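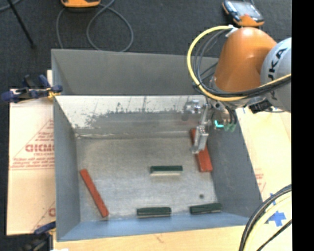 The gray bin and the blocks, with the arm above one of the orange-red ones.

I promised to my sister that I will write something about the robot at work, because she asks me every Sunday and I always say "it is fine" and change the subject. So this is the long answer. It is Sep 25, 2025, and I have worked at Lancombe for 12 years, almost all of them in sorting and packing. My English is still the English of a person who learned it at thirty, so please read slowly with me.

The arm came in April. Before that we had two meetings. In the first one Arash Tabrizi, who is our shift lead, told us what the arm would do: take parts out of a bin, one at a time, and put them on the line in the right direction. In the second meeting people asked the real question, and he answered that no position would be cut this year. Somebody behind me repeated "this year" in a low voice. I also heard it like that.

They did not begin with our real parts. They began with blocks, in two colors, green and orange-red, lying in a gray bin on the floor of the side room. I laughed a little when I saw them. My nephew has blocks. But I stood there during my break, and then also the next break, and I began to understand why. A block that lies flat in the middle is easy. A block in the corner, close to two walls, is a different matter, because the fingers need some room to go down. My own hand does this without asking me. I push the part a little with one finger, it turns, I take it. I never thought of this as a skill before I had to explain it to an engineer.

That was my job for some weeks, explaining. Sibel Demirtaş, the engineer, asked me to sit with her and tell her how I choose which part to take first. I said, "I take the one that wants to come." She wrote this down! Then she asked me what it means, and we needed the whole afternoon. I take the one on top, yes, but also the one that opens space for the next. I leave the corner ones for the end, except when the bin is nearly full, and then I do the corners first so they do not get stuck under the others. I have never said these rules aloud to anyone, and I trained 6 people at that table. They only watched my hands.

Now the arm works in the real line, at station 5. On a normal shift the plan for this station is 384 parts, and this number did not change when the arm started. What changed is who is tired. Firdevs Güler had pain in her shoulder for years from reaching down into the bins, and she says that it is better since summer. I want to be fair and put this first, because when we complain in the canteen we forget it.

But here is my complaint. When I sorted by hand I had my back to the window and Songül Keskin on my left, and we talked the whole day. About her daughter's wedding, about the price of tomatoes, about nothing. Now one person takes care of the station and the other is moved to packing, on the far side of the hall. The person at the station waits. When the arm stops, a sound comes, and you look in the bin to see what is the problem, you move the part, you press the button. Then you wait again. It is a light work and it is a lonely one. I did not expect that waiting could make me more tired than lifting.

Also I look at the parts less. By hand I felt a bad edge immediately. Now I see it only if I go and look for it, so I made a habit for myself: each time I open the guard, I take a few parts and turn them in my fingers. It is not in the instructions. Serpil Bayram does the same on the late shift — we found this out by accident, and we have asked Arash to make it official. He said he will bring it to the next meeting.

The other plant, in Kozan, will get the same kind of arm after the new year, and two of us will go there to help the people begin. I put my name on the list. I would like to tell them to ask for two chairs at the station from the first day, and to ask who will do the checking by hand. And I would like to see the city also, my mother's cousin lives there and makes very good bread.

Songül and I take our lunch at the same time again now. We had to ask for it, in writing, and it took three weeks.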